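Cutlery going spotty and dull in a rental with hard water

Posted by Elli Tuominen, 18th December
Filed under: Kitchen and Laundry

We moved out to Tinlow in March and the water here is much harder than what we had in town. The kettle I can live with. What bothers me is the cutlery. Everything comes out of the dishwasher with a chalky film, and the knives have started getting small brown specks near the handle. It's an ordinary stainless set, 40 pieces, bought new when we moved. The older odds and ends we brought with us seem to be fine.

I've tried a hotter cycle and a different brand of tablet. The landlord won't pay for a softener and I don't want to put one in a place I don't own. Is there anything I can do that doesn't involve drying every fork by hand?

3 replies

Svend Zoëga
Vinegar.

Shengli Cao
The film and the specks are separate problems, so I'd treat them separately.

The film is scale. Check whether your dishwasher has a salt compartment, usually a screw cap in the floor under the bottom rack. Plenty of tenants never open it. If there is one, fill it with proper dishwasher salt (not table salt) and set the hardness level in the menu. The water supplier should have a hardness figure for your area on its website. Top up the rinse aid as well and turn it up a notch or two.

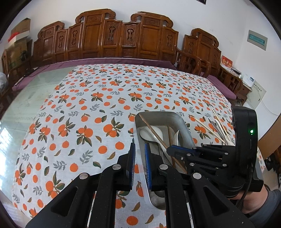
The specks are most likely surface rust. Knife blades are often made from a harder grade of steel than forks and spoons, and it marks more easily. Don't leave them sitting in the machine overnight. Open the door when the cycle ends, pull the racks out and let the steam go. Keep anything made of plain carbon steel out of the load, because bits of rust can travel and settle on the good stuff.

For the marks you already have, make a paste of bicarb and water, rub along the grain with a soft cloth, rinse and dry. Steel wool will scratch the finish and you'll be worse off.

Wooden things should be washed by hand whatever the water is like. They go grey and furry in the machine and the colour never really comes back.

Valdemar Kragh
Agree with most of that. On the vinegar — a short soak in warm water with a splash of it does lift scale, but take the cutlery out after ten minutes and rinse it well. I left a set in overnight once and the finish went cloudy. Never mix it with bleach.

I'd also spread things out more in the basket. Ours came up a lot better once I stopped nesting the spoons.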